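Section 4. Setting up and wiping down the table top

Applies to the Ulton 43 table, dark gray top, black rim. Other tops, see the Lashari booklet.

Before you start
Clear everything off. Cups, plates, paper, all of it. Have 2 soft cloths ready, one damp, one dry. Plain water first. Dish soap only if you need it.

1. Put the table where it's going to stay. Lift from the legs, never from the rim.
2. Check it's level. Turn the feet by hand til it stops rocking.
3. Peel the clear film, if yours still has it. Start at a corner, pull slow and low.
4. Damp cloth, long strokes, back to front. Don't scrub in circles, it shows on a dark top.
5. Run a folded edge of the cloth along the inside of the rim. Crumbs sit there.
6. Dry cloth right away. Same direction.
7. Wait 200 seconds before putting anything back.

CAUTION: No bleach, no glass cleaner, no scouring pads. They leave pale marks that wont come out.

CAUTION: Hot pans go on a trivet. Always.

Note: Paler cloudy patches on the gray are part of the finish, or light coming off it. Look from the side before you scrub. If the patch moves when you move, it's light.

Note: Rim loose? Tighten the screws underneath, quarter turn each. Stop when snug. Spare screws are part 1534, order from Paronix in Baltville.

Placing plates and small things
8. Keep plates in from the rim so a sleeve doesn't catch them.
9. Set down flat. No sliding. Grit under a plate scratches teh top faster than anything.
10. Rough-bottomed stoneware needs a felt pad or a mat.
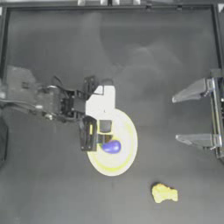
Can I use furniture wax on the top?
Skip the wax. It builds up, goes streaky and holds dust. If there's wax on it already, warm water with a drop of dish soap, then dry, and repeat the next day.

11. Once a week, repeat steps 4 to 6. More often if kids eat there.
12. Check the feet again in May, or whenever the table gets moved.

Rev. Oct 31, 2019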